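项目名称:把软物从篮子里拿出来
课程:机器人综合实践(春季学期)
小组:Plovilau 组
提交:June

## 1. 任务

本组选的是课程任务表里的"篮内取放"。机械臂从编织篮中夹起一个粉色的桃形小物,放到桌面上,再从桌面夹起放回篮里。一取一放算一个回合。控制程序沿用上一届留下的 Idstead 框架,我们重写了其中的抓取点计算和夹爪下降两部分。

## 2. 工作台布置

桌面为白色,后面是白色墙板。相机有两个,一个固定看整个台面,一个装在腕部,随夹爪移动。前期调试时篮子的位置经常变,后来改为每次开始前用固定相机的画面核对一遍,位置偏了就重新摆。 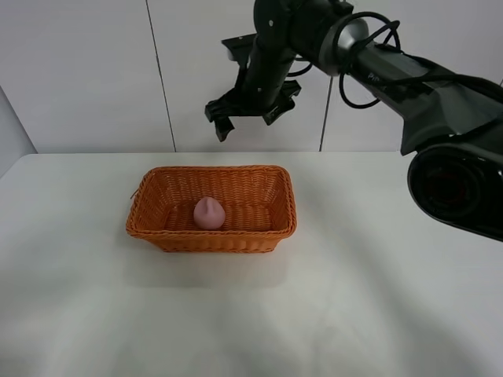 图1 固定相机画面:桃形物在橙色篮子内,夹爪张开,悬于桌面上方

篮子比预想的麻烦。篮沿有厚度,夹爪斜着下去容易碰到,所以程序里规定先到篮子正上方,再垂直下降。物体靠近篮壁时,手指和篮壁之间留的空隙不够,需要先把夹爪转一个角度。这个角度目前由人工填表给出,还没有做成自动计算。

## 3. 数据与训练

示教数据共录了 249 段,其中 18 段因为录制中断或时间戳对不上而删除。标注用的是 Deák 小工具,每段只标抓取开始和松开两个时刻。训练时两路图像都输入网络,图像先缩小再裁剪。

腕部相机离物体较远时画面是虚的,轮廓边缘不清楚。最初我们用边缘检测找物体中心,结果跳动很大,后来改用颜色分割,取粉色区域的重心。白色桌面对这种做法有利,篮内则差一些,橙色和粉色在暗处容易混在一起,阈值调了 5 次才定下来。

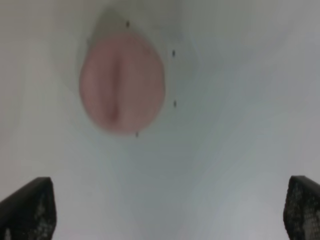 图2 腕部相机画面:桃形物在白色台面上,两侧手指张开,尚未接触物体

物体表面中间有一道凹痕,本来想用它判断朝向。试过之后发现凹痕在虚焦画面里时有时无,这一版没有采用,夹爪只按重心位置对准。

## 4. 结果

桌面上的抓取比较稳定,失败主要出在篮内。失败有 2 种:一种是手指碰到篮沿后触发保护停机,另一种是夹住了但提起时滑脱。后一种在降低上提速度后明显减少。

Wusarmont 组和我们用同一套台面,他们采用固定抓取点,不看腕部图像。他们的程序单回合更快,但篮子一挪就要重新标定。

## 5. 未完成的部分

- 篮内夹爪转角的自动计算
- 换一种颜色的篮子重新测试分割阈值
- 腕部相机对焦距离的调整,需要先拆下支架
- 标注文件的格式说明,目前只写了一半

代码和标注文件放在课程服务器的 Plovilau 目录下,运行前先改配置文件里的相机编号。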